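Clearing the Table: What We Learned About Shared Cups
Second-year project, Everyday Interiors

Why a table?
I wanted to study something small, and the table in the Kostberg study house was perfect. It gets used for everything! People have coffee, spread out their notes, wander off, and the cups stay behind. We ran the project in October, over 11 evenings, and I kept a diary of what ended up where. The tablecloth has flowers in the corners and a big oval frame in the middle, and I'm very fond of it.
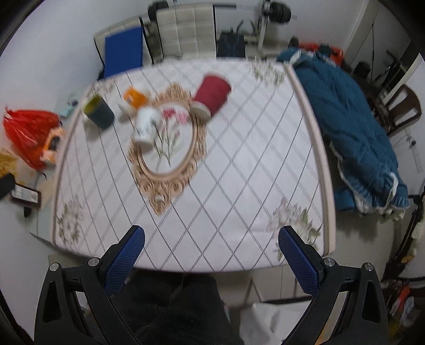

What we tried
First we used the printed oval as a "parking spot" for anything still being used. It sort of worked – a cup would drift halfway over the edge and then who knows if it counts? Then we tried moving everything to the far half so the near side stayed free for reading. I liked that one much better (you can put a whole binder down). The mix of cups never helped, with paper ones, a dark one with an olive-yellow inside, and a red one all sharing the same space as the orange-labeled jar. 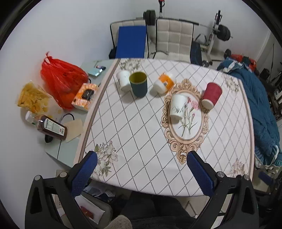 Chaimae Lahlou

What I'd do next
Efthymia Moschos thinks we should have tested a tray, and she's probably right. I'd also want to try the far-half rule on a plain cloth – the oval is so inviting that people kept putting things in it out of habit.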